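Foro de Escritura Breve Kondik
Subforo: Convocatorias y selección de relatos
Tema: Criterios de lectura para la antología de mayo

secretaria_kondik
Moderación
Publicado el 28/3/26

Estimados participantes:

Se comunica que el plazo de recepción de relatos para la antología de mayo ha quedado cerrado con 88 textos admitidos a lectura. La selección constará de tres relatos y un accésit. El motivo común de esta edición es «La casa en obras», y la extensión máxima, de 400 palabras, se aplicará sin margen de tolerancia. El título no computa.

Los textos que superen dicha extensión serán devueltos a sus autores sin valoración. Se ruega dirigir a este hilo las consultas de carácter general.

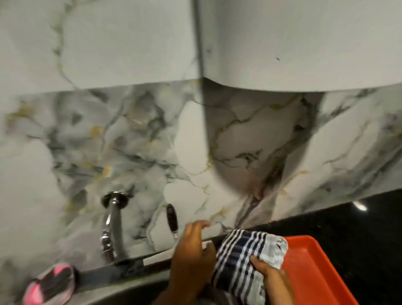
Motivo de la edición: «La casa en obras». Armario alto y revestimiento con dibujo de mármol.

margen_izquierdo
Agradezco la información. Deseo plantear una objeción respecto del límite. En la edición anterior se admitieron relatos que lo rebasaban en 30 palabras, y uno de ellos resultó seleccionado. Quienes recortamos nuestros textos para cumplir la norma quedamos en desventaja. Solicito que se indique qué procesador se empleará para el recuento, pues los resultados difieren cuando hay diálogos con raya.

secretaria_kondik
Moderación
Tomamos nota. El recuento se efectuará con la herramienta del propio formulario de envío. La raya de diálogo no computa como palabra.

Tveit
Con el debido respeto, discrepo del planteamiento general. Un relato que necesita 30 palabras más para cerrar con solvencia debería poder disponer de ellas. Prefiero leer un final algo extenso a un final amputado, y en esta antología hemos publicado varios de los segundos.

margen_izquierdo
La brevedad es la condición del certamen y figura en las bases. Quien precise mayor extensión dispone de la revista Grodlow, cuya convocatoria sigue abierta.

lectora_de_guardia
Intervengo como integrante del equipo de lectura. He valorado 35 textos hasta la fecha y el exceso de palabras no es el defecto más frecuente. Lo es el arranque: muchos autores dedican el primer párrafo al clima o al despertar del protagonista, y el conflicto no aparece hasta la mitad. También observo un uso reiterado de la reforma doméstica como metáfora de una separación. El recurso es legítimo, pero conviene que el texto aporte algo propio. 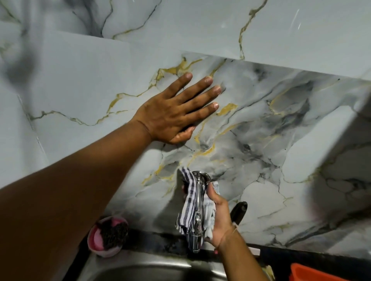 Mano abierta sobre la lámina adhesiva y paño a rayas en el grifo.

Dekau
Comparto lo señalado sobre los arranques. No así lo relativo a la metáfora. Mi relato trata precisamente de una separación y me inquieta que el equipo de lectura exprese preferencias públicas antes del fallo. ¿Se mantiene el anonimato de los envíos?

lectora_de_guardia
Se mantiene. Ningún lector conoce la autoría, y mi observación se refería al conjunto. Reconozco, no obstante, que habría sido más prudente formularla después del fallo.

Tveit
Considero que la observación es útil en cualquier momento. Lo que echo en falta es un informe de lectura para los textos no seleccionados, aunque sea de dos líneas.

secretaria_kondik
Moderación
El equipo no dispone de medios para redactar informes individuales. Se estudiará la publicación de una nota general junto con el fallo, que se hará público en mayo en este mismo subforo. En cuanto a las preferencias temáticas, se recuerda que las bases puntúan únicamente la estructura, el lenguaje y la adecuación al motivo.

margen_izquierdo
¿Se considera adecuado al motivo un relato en el que la obra ya ha concluido? El mío transcurre al día siguiente.

secretaria_kondik
Moderación
Sí, siempre que la obra tenga peso en la trama.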